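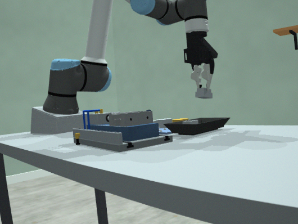 torque_biscuit wrote:
hand guiding every time. you feel the part seat. with a controller you're guessing off a screen and the robot learns your guessing

Right, well, that's what I keep getting told so I'll answer it properly. Can't hand guide mine, it's a sim cell. No arm to grab hold of. I'm driving it with the Honon handle, one button for the gripper, and recording the lot in Marnitent. Job is pick the small grey block, bring it over, set it down on the grey housing in the fixture. Sounds like nothing.

Trouble is my demos are full of dithering. I get the block up fine, then over the fixture I stop, twist the wrist, stop again, come down a bit, change my mind. Policy has learnt the stopping beautifully. It hangs there like it's waiting for a bus.

671 demos so far. Do I bin them or trim them?

Posted by: slowjog
May 1, 2025

----

Re: Teaching placement by remote, too much hesitation in demos

Trim. Don't bin. Cut anything where the tool speed sits at near zero for more than a moment, but leave the gripper open/close bits alone or you'll chop the grasps out. Did exactly that once, whole set ruined, took me ages to notice.

Posted by: deadband

----

Re: Teaching placement by remote, too much hesitation in demos

Disagree with deadband. If you cut the pauses you get jumps. The arm's in one pose then it's in a slightly different one and the policy thinks that's a legal move. Re-record with a better habit. Decide the whole path before you touch the handle.

Also what's your handle scaling? If it's at 1:1 you'll twitch all the way down.

Posted by: torque_biscuit

----

Re: Teaching placement by remote, too much hesitation in demos

> what's your handle scaling

Was 1:1, yeah. Dropped it last night so hand moves 2, tool moves 1. Much calmer near the fixture, bit of a slog getting across the table. I could switch scaling halfway with the thumb wheel but then I'm thinking about the thumb wheel.

Other thing I changed is where I start. I used to begin every demo from the same home pose, and it only ever worked from there. Now I park the closed gripper somewhere in the air, different each time, over the fixture or off to the side, and go from that. 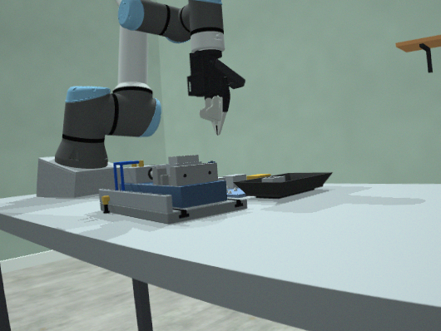
Costs a few seconds a go, and I end up reaching back to the tray from some daft angles, but the approach comes out more varied and I'm hoping it stops being so fussy about the first move. Not trained on the new ones yet so can't say. Only 7 done with the new scaling, then my tea was ready.

Posted by: slowjog

----

Re: Teaching placement by remote, too much hesitation in demos

Varied starts good. Varied starts mixed in with 671 old ones from one pose, less good, it'll just be swamped. Weight them or train on the new lot seperately and see.

And record some recoveries. Deliberately come in off to one side, then fix it. People only ever show the nice version and then moan when the thing's an inch out and has no idea what to do.

Posted by: cable_tidy

----

Re: Teaching placement by remote, too much hesitation in demos

Recoveries yes but start the recording AFTER you've gone wrong. Otherwise you're teaching it to go wrong first. Seen that on a Hirano cell, it missed on purpose every single time and then corrected. Very polite about it.

Posted by: deadband

----

Re: Teaching placement by remote, too much hesitation in demos

Still say none of this matters as much as feel. Brustemitz do a force feedback handle now. Quoted me 3,100 for it, no, I didn't buy it. But the half hour I had on one, placing was easy. Contact you can feel, so no dithering.

Posted by: torque_biscuit

----

Re: Teaching placement by remote, too much hesitation in demos

Feel of what though. In sim the contact's only as good as the solver. Mine buzzes like a wasp in a jar whenever two flat faces touch. I turned feedback off and just listen for a beep on contact, cheap and does the job.

slowjog are you logging where the handle is as well, or only the tool pose? Log both. Makes trimming far easier, you can tell a hand that's stopped from an arm that's catching up.

Posted by: cable_tidy

----

Re: Teaching placement by remote, too much hesitation in demos

Only tool pose. Bugger. Will add the handle tonight.

Plan then: old ones trimmed and kept to one side, new ones at the lower scaling from mixed starts, recoveries recorded from after the mistake. Training them apart first. Not spending 3,100 on anything, sorry biscuit. Does anyone know if Marnitent can put a marker in mid recording or do I have to do it afterwards? Manual says "see events" and theres no page called events.

Posted by: slowjog

----

Re: Teaching placement by remote, too much hesitation in demos

Space bar, if the recording window's got focus. It goes in as a note, not an event. Export with notes ticked.

Posted by: deadband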